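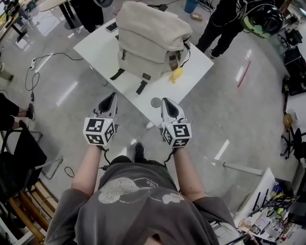 At the white table, Jotcombe

Renting at Rirance House: frequently asked questions

These are the things people ask us most often before a viewing or in their first few weeks as a tenant. If your question isn't covered, email the lettings office or ring between 9 am and 5 pm.

Viewings and applying

How do I book a viewing?
Use the form on the flat's own page. We'll ring you back to agree a time. Viewings take place one household at a time and you are welcome to bring a friend or relative.

Can I view the exact flat I would be renting?
Usually. If the present tenant is still living there and would prefer not to have visitors, we'll show you a flat with the same layout on another floor and send you the floor plan of the one on offer. You won't be asked to sign anything until you have been inside the right one.

How many flats are there?
There are 70 flats, a mix of studios, one-bedroom and two-bedroom. The two-bedroom flats are all on the river side and come up less often. We keep a list for those, so ask to be added to it.

What do I need to apply?
Photo ID, proof of your right to rent, three months' bank statements or payslips, and a reference from your last landlord if you had one. Self-employed applicants can send their latest tax return in place of payslips.

Do you accept guarantors?
Yes. A guarantor must live in the UK and will go through the same checks as you. Students nearly always need one.

Can I take the flat off the market while I decide?
You can, by paying a holding deposit of one week's rent. It comes off your first month's rent if you go ahead. If we turn you down it is returned in full, unless the information on your form was false or misleading.

Rent and bills

What is included in the rent?
Water, hot water and heating to the shared areas, window cleaning on the outside, and use of the bike store and garden. Electricity, broadband and council tax are yours to set up and pay.

When is rent due?
On the first of the month, by standing order. If you move in partway through a month, your first payment covers the days up to the end of it. Tell us early if you expect to be late. Chidubem Eze looks after rent accounts and can agree a payment plan.

How often does the rent change?
We review it once a year, in February, and write to you before anything changes.

Parking and storage

Is there parking?
There are 9 spaces in the rear yard, let separately at £70 a month. There is normally a waiting list. Visitors can use the pay and display on Ospina Street, which is free after 6 pm.

Can I charge an electric car?
Two of the spaces have a charger. You pay for what you use through an app.

Do I get a storage cage?
Two-bedroom flats have one in the basement. Other tenants can rent one when there is one going spare. Please don't keep anything down there that would be spoiled by damp – it's an old basement and the walls sweat a bit in winter.

Living in the building

Are pets allowed?
Ask us in writing first. Cats and small dogs are normally fine. We say no to dogs in the studios.

Can I paint or put up shelves?
Painting is fine if you send us the colour and put the walls back to white before you go. Shelves need permission, as several inside walls have pipes in them.

Where does the rubbish go?
The bin store is on the left of the yard gate, code on your welcome sheet. Glass goes in the green bin, cardboard flat in the blue one. Furniture must not be left there. The council will collect it for a fee.

Who do I tell about a repair?
Log it on the tenant portal with a short note of the problem. Yiran Tan arranges the work and will text you a time. For a leak you can't stop, or no electricity in the whole flat, ring the out-of-hours number on the back of your front door instead.

The lift is out. How long will it be?
Grulik Lifts hold the contract. Updates go up in the lobby. If you can't manage the stairs, ring the office and we'll see what we can do about shopping and deliveries.

Moving out

How much notice do I give?
Please check your agreement, as older ones differ. Notice should be in writing, and an email will do.

When do I get my deposit back?
Once the check-out report is done we send you our figures. Anything you both agree with is released within ten days. If you don't agree, the deposit scheme will look at it free of charge.

Where do I leave the keys?
At the office, before noon on your last day. All sets, including the bike store fob. Lost fobs are charged at cost.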